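4.2 Who passes celebrity health news on

The second part of the study looked at what readers did with a post once they had seen it. We took 459 posts from the October sample, all of them about an actor, singer or television presenter who was reported to be ill or in hospital. Posts were kept only if they had been shared at least once outside the account that first put them up. Those that only repeated a headline with no added words were coded separately and are dealt with in section 4.4.

Most of the posts came from fan accounts, with the stars' own accounts a long way behind. This was true in both of the towns where we held interviews, Pusthorpe and Unton, although readers in Unton were more likely to name a fan page when asked where they had first heard the news. Readers often could not say which account they had seen first. Several said they had "just seen it" and were surprised when we showed them that the post had come from an account they did not follow.
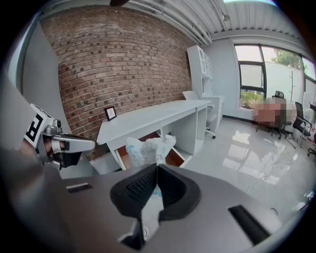

Figure 4. Session at Pusthorpe.

Posts written by the stars themselves were shared for different reasons from posts written about them. A short message from a hospital bed was treated as news in its own right, even when it said nothing about treatment or recovery. Readers would often pass on the photograph and leave the words out. We had coded picture and text as one item, following the Pretorius scheme, and this had to be changed, as a picture can carry a good deal that the words beside it never mention. In the revised scheme each picture was given its own line in the coding sheet, and two coders worked on it without sight of the text.

The change made some difference to the results. Under the first scheme, posts with a joke or a saying from the star were grouped with health updates if the star was known to be ill at the time. Under the second they formed a group of their own, which we call side posts. Side posts were shared more widely than updates in the first day and then dropped away quickly. Updates were shared more slowly but were still being passed on a week later, often with the date removed.

The missing dates matter for the trust measure. Readers who met an old update with no date on it took it as fresh in most cases. When we told them its age, they tended to blame the person who had passed it on and seldom the account that had cut the date off. One reader in Unton said she would have believed it from her sister "whatever it was". We return to family sharing in section 5. 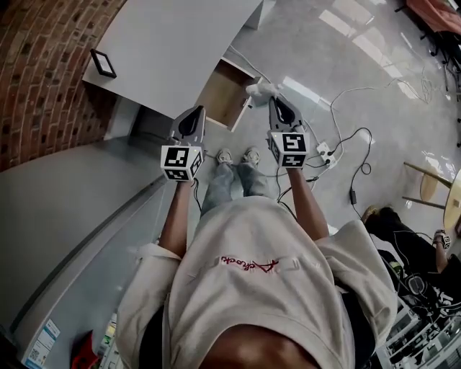

Did readers trust a post more when it came from the star's own account? Only for the plain fact that the star was ill; on how serious the illness was, they put more trust in a newspaper or a hospital statement.

The gap between these two kinds of trust was widest among readers who called themselves fans. Fans were quick to say that a star might make light of an illness to stop people worrying, and some gave past cases in detail. Readers with little interest in the star were more even in their answers – they trusted all sources to much the same degree, and not very far.

All posts were collected through Nestia, which returns at most 2,000 items for a single search. For the best-known names this limit was reached within hours, so the sample leans towards the early part of each story. We ran a check on 200 posts taken from later in the week and found the same order of sources, but fewer side posts. Private messages and closed groups were outside the sample altogether. Many of the people we spoke to said that closed groups were where they did most of their sharing, and the figures given here should be read with that in mind.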